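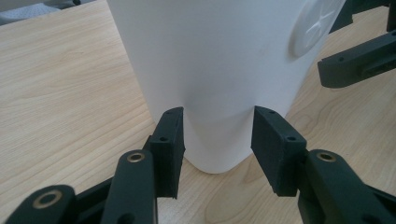 Cup task, fingers open either side of the base. Second gripper parked up top right.

2023-03-14, bench 2, Kanotstead

Clearing the table, still. Cup only today. No plates, no cutlery, Illey can have the cutlery back when the policy can pick up a cup.

Carried over from January: 133 usable demos on the cup, after throwing out the ones with bad tracking. Added 36 this morning with the hand-held pair, same bench, same light, overheads only, blinds shut. So 169 total going into the retrain. Started it before lunch on the Ardeleanu box, other one is busy with the drawer stuff till tonight.

What we're after, so I stop drifting: cup upright on the table, gripper comes in low, closes on the body, lifts, puts it in the tub. Any adult does this while on the phone. Small kids do it badly and it still gets done.

Notes on this morning's demos

- Coming in low is better. Pads either side of the base, then up a little before closing. If I close right down at the bottom where it narrows, the pads ride up the taper and the cup squirts forward. Did it to me twice by hand so no reason the arm would do better.
- White on pale wood is awful for the depth estimate. The side away from the lights just melts into the table. Embossed badge on the cup is the same white as everything else, no help as a feature. Thought about a strip of green tape round the cup. No. The whole point is other people's kitchens and other people's cups.
- Keep the second gripper further back when it isn't working. It keeps wandering into the wrist view and I'm half sure the January policy learned "black thing top corner = start closing". Need to check that properly, not just say it.
- Left brass insert on my unit is working loose. Heat and reseat. Don't glue it again.

Old checkpoint, for a baseline

Ran the January one on the arm while the new one trained. Not a proper eval, didn't randomize the start positions, just slid the cup round by hand. Fine in the middle of the table. Toward the far edge it stops short and closes on air, then lifts the air very carefully and carries it to the tub. Opens. Goes home. As far as it's concerned the job's done. We need a grasp check before the lift, even a dumb one off the finger width. Been on the list since before Christmas.

Three kinds of failure, same as always:
short of the cup
pad clips the rim side and tips it
good grasp, bad release (drags it back out of the tub)

Tipping is the one I'd care about in a house. Empty cup, who cares. Half a cup of cold tea, you've now made more work than you saved. I don't have liquid in any of the demos and I'm not putting any near the bench until the guard is on the power bar.

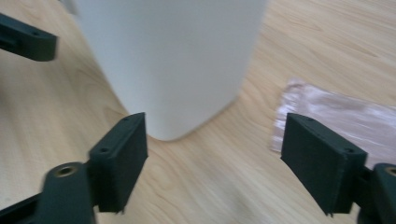

Clutter is next. Policy has only ever seen a clean table and no real table is clean. Plastic wrap and bags are the worst of it I think: shiny, see-through, half the time the camera reads them as wood with a bit of glare. And they move when the fingers go by. If a pad snags a corner the whole lot comes along with the cup and the release goes to heck. Want a set of demos with packaging lying beside the target, flat and scrunched both. Also a set where we start with tall things too close, so the camera only gets the bottom half and has to work from that. Right now if it can't see a rim it dithers.

Also slow down on the approach!! Went back through the morning's video and there's smear all over the wood grain in the fast ones. I was rushing to get through before the bench was booked. Either fix exposure or fix me. Exposure is easier.

Shop-floor version

Plisteck want to know if the same rig could do their end-of-shift bench wipe-down, meaning pick up the leftover parts bins and stack them, then wipe. Told them picking up bins of one kind from a known spot, yes, probably this year. Stacking, maybe. Wiping no, we have nothing on wiping. They seemed to think wiping would be the easy one. Everybody does. A rag is way worse than a cup.

My own opinion for what it's worth, and it's changed a bit since the fall: one chore, one kind of object, table cleared of junk first, it's close. But the person clearing the junk off so the robot can clear the table has pretty much cleared the table. I'd pay for one that did my dishes overnight and took six hours over it. Speed isn't my complaint. I'd just want to not find it holding nothing over the tub in the morning.

To do

retrain eval tonight, randomized starts, WRITE DOWN the positions this time
finger width check before lift, simple threshhold, see what it catches
reseat insert, left unit
more cups. The thrift store by the bus loop had a bin of them, get colours, get a couple with handles
wrap/bag demos, borrow recycling from the kitchen (rinse it first)
ask Illey re tub, the lip is too high and the wrist fouls on it
send Plisteck the short answer in writing so "maybe" dosen't turn into a date

Loss looks normal at 4 pm. Leaving it running, e-stop checked, arm powered down.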